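Saturday helpers wanted at the Vatcombe repair and swap morning

Hi! I'm looking for a few more people to help me run the swap morning at Vatcombe. I started it in 2015 with a folding table and a box of other people's phone chargers, and it's grown a lot since then — last year 3376 things went home with somebody new.

You don't need to be handy. Mostly I need sorters, greeters and somebody patient enough to test lamps. Stuff comes in by the bagful, and we go through it before the doors open.

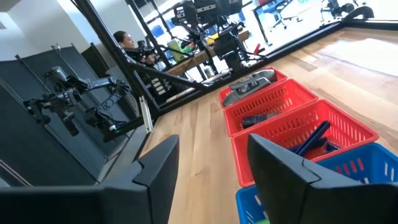 Baskets on the table

It's three hours on a Saturday, starting at 9 a.m., and there's a $30 grocery card for each shift you work (plus coffee, and whatever Ohemaa Ofori has baked). You'll be on your feet a fair bit and some boxes are heavy, so tell me if lifting is a problem and I'll put you on the sign-in desk. Everybody wipes down their own table at the end.

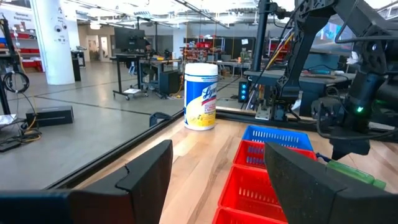

Lysol wipes, lemon on the label

New people start in September. Do-yoon Ji will show you how we tag things and where the bike parts go — please don't let anyone talk you into taking a mattress!

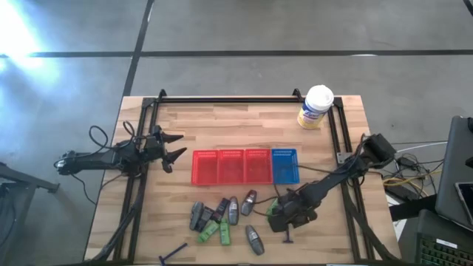
Hicham El-Sayed

To sign up, drop a note in the box at Vatcombe with your name, a phone number and which shifts you can't do. I'll call you back in the evening, usually after 7. Teens are welcome with a parent's okay.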